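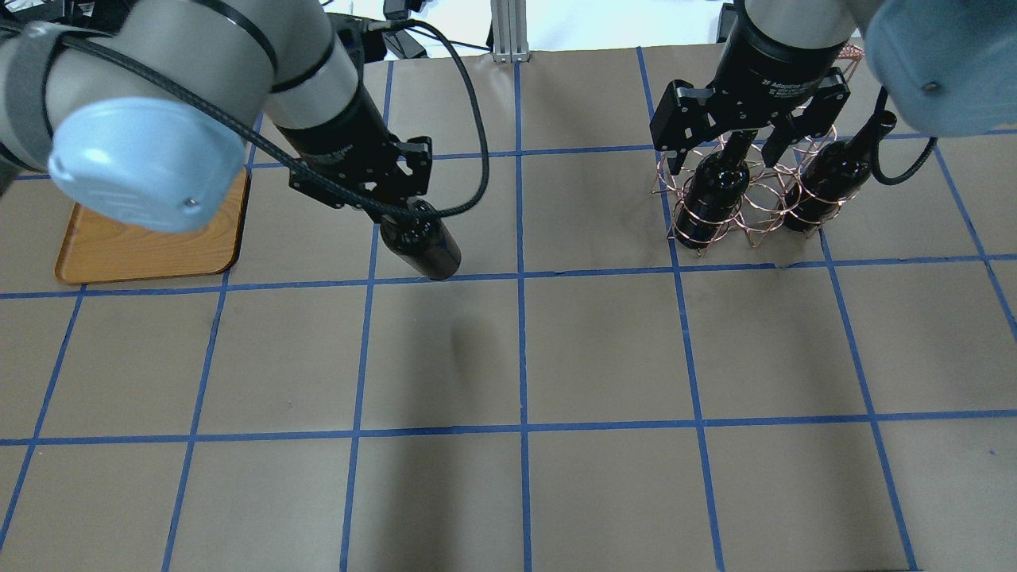

Pre-session check, Karnik cell, August

Paper flat, tape down: OK. A few wrinkles, and I can live with those. If a strip of the blue tape lifts, redo the whole line, please, don't patch it!

Cables clear of the wrists: OK, but watch the left one. It swings out in a big loop and I want it looked at every 30 episodes.

Gripper fingers: OK. Wiped both pairs (yes, I know, I skipped it last time).

Grip on bottle neck: PASS WITH COMMENT. Had 2 slips yesterday, both while tilting. I dropped the closing speed to 85 percent and I'm much happier with it.

Wine rack: OK. Copper wire bends easily, so go gently on the way in.

E-stops: OK, pressed both.

Recording: OK. Test episode saved and played back fine. Toss any take where you bump the rack, even a pretty one – Skunus will learn the bump too.

Tray: still need to mark its start cell on the sheet.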